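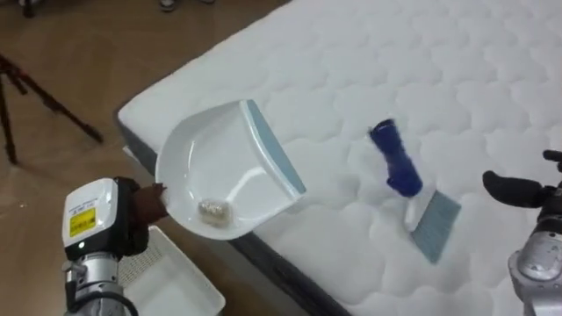 Can a robot do the housework yet?
Some of it, slowly. Sweeping a hard floor is largely solved, but soft surfaces are harder. On a quilted mattress, crumbs settle between the stitched bumps, so a robot with a dustpan in one gripper and a blue brush above the quilting has to press enough to shift them - and keep the pan level enough to hold them.

Does Trovar sell one for the home?
No. Our machines are on trial only.

How reliable are they?
In July we ran 400 short chores. 68 needed a person to step in.

Who do I ask about a trial?
Sabina Chowdhury, at our Holport office.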